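The 59 and other acts of faith

I have been catching the 59 from Lulton into Rirngate for long enough to have opinions about its upholstery. So when the new timetable arrived in March, folded into thirds and pushed through the door with a pizza menu, I sat down and read it properly, with a cup of tea, the way other people read the Sunday supplements.

The headline was that the service is now "simplified". I have learned to be wary of that word when it comes from anyone who runs buses. The old 59 went from Lulton Green, past the surgery, down the hill, round the back of the market and into the interchange. The simplified 59 goes from Lulton Green to a place called Alexiou Road, where you get off and wait for a different bus, the 13, which takes you the rest of the way. Two buses where there used to be one. I suppose if you look at each of them separately they are quite simple.

Alexiou Road, for those who haven't had the pleasure, is a lay-by next to a tile warehouse. It has a pole with a flag on it and a very small bench that slopes forward, so that after a minute or so you find yourself standing up without having decided to. There is no shelter. There is a frame for a timetable, and inside the frame there is a notice asking you not to put notices in the frame.

I went to the drop-in session at the library to ask about this. It was run by Grono, the firm that now holds the contract, and they had brought display boards and a bowl of mints. A very pleasant young man explained the idea to me, which is that people don't really want a direct bus, they want a frequent one. I said I wanted a direct one. He wrote that down. I asked how frequent the 13 was going to be and he said every twenty minutes, subject to conditions, and I asked what the conditions were and he offered me a mint.

My friend Nobuhle Nkuna came with me and was far better at it than I was. She had printed off both timetables and laid them side by side on top of the atlases, and she showed him that for most of the morning the 59 gets to Alexiou Road two minutes after the 13 has gone. Not two minutes before. After. He looked at it for quite a long time. Then he said it was a known interaction, which I have since started using at home, mainly about the cat and the curtains.

To be fair (I am trying to be fair, it's a sort of hobby) the buses themselves are much nicer. The old ones shook so badly at the lights that you could feel it in your fillings. These are electric and they just sort of hum. There are sockets by the seats and a screen that tells you the next stop, and on the days when the screen is right it's a great comfort. The ramp works too, or it has every time I've seen it used, and Mrs Next Door can get her trolley on without a stranger having to take the other end.

I'd like that to be the end of the matter, but the fares have changed as well.

You used to pay once, to a driver, in money. Now you tap a card when you get on and tap it again when you get off, and if you forget the second tap you are charged as though you'd gone to the far end of the line. I forgot on my first go. According to my account I spent that morning travelling to the terminus and, as far as Grono are concerned, I may still be there. The refund form has a box marked "reason for journey" and it won't let you leave it blank. I put "onions". I'm told it is being looked at.

Then there's the Strategy. It's a glossy thing, you can pick one up in the library, and it sets out what public transport in Rirngate will be like by 2068. There will be a tram, and a riverside interchange with trees on the roof. I worked out how old I'll be and then wished I hadn't. What I couldn't find in it anywhere was a mention of the lay-by at Alexiou Road, though there's a lovely watercolour of people walking about near a tram, all of them tall, none of them carrying shopping. 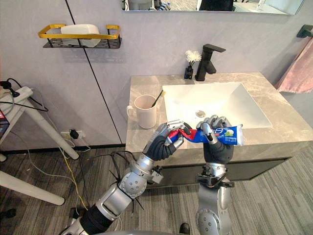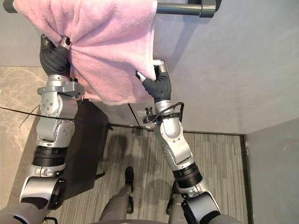 Anyway, the petition. Yolandi Modise from the top of the Green started it and it has had more than 2068 signatures, a number she stopped at deliberately when she wrote to the paper, because she wanted to see if anybody at the council would notice. No word yet. What we're asking for is modest. We'd like the 59 to leave Lulton Green five minutes earlier so that it meets the 13, or the 13 to leave five minutes later so that it meets the 59. We don't mind which. We'd also take a shelter, and if there's any money left over, a bench that's level.

There is a meeting about it at the council offices, which are in the middle of Rirngate and start their meetings at nine sharp. I have looked up how to get there from Lulton by public transport. If I catch the first 59 I reach Alexiou Road just in time to see the back of the 13, and the one after that gets me in at twenty past. So Nobuhle is driving us. There will be four of us in the car, going to complain about the bus, and we'll have to pay to park.

I did ring the customer line to ask whether the first connection might be held for a minute or two, just that once. The woman I spoke to was kind about it, and said drivers aren't allowed to wait for other buses as it would make them late. I asked late for what. She said for the next stop. I could hear her thinking about it afterwards, and then she gave me a reference number and we both wished each other a nice day.

If you live up this end and haven't signed yet, there's a copy on the counter at the post office, next to the stamps, and the pen is on a string. Please don't take the pen, we've already lost one. And if you're on the 59 tomorrow morning and see someone in a green coat at Alexiou Road slowly sliding off the bench, do say hello.

Posted 5 May 2025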